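Blue for a north-facing box room, am I mad?

leonor_r
Right, so I've got 40 quid left in the decorating pot and a box room that gets no sun past ten in the morning. I keep coming back to a really strong blue.

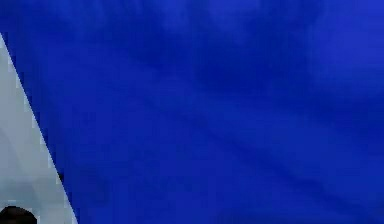

My sister says go cream and be done with it. I've had cream for six years and I'm sick of the sight of it! Has anyone gone properly bold in a small room and not regretted it?

grarby
Did ours in November, ceiling and all. Love it. It does need two lamps on by teatime though.

Fustar
Sorry, I'm with the sister. Ours felt like a cupboard and it took four coats to cover up when we sold.

grarby
Four coats of what, milk? Proper primer and you'd have done it in two.

Fustar
It was proper primer, thanks.

flurketti619
Could you do just the wall behind the door? Then if you hate it you've only got one to repaint.

leonor_r
Ooh, hadn't thought of that. Might get a tester pot first and live with it for a week. Matt or eggshell?

grarby
Matt. Eggshell shows every lump in old plaster.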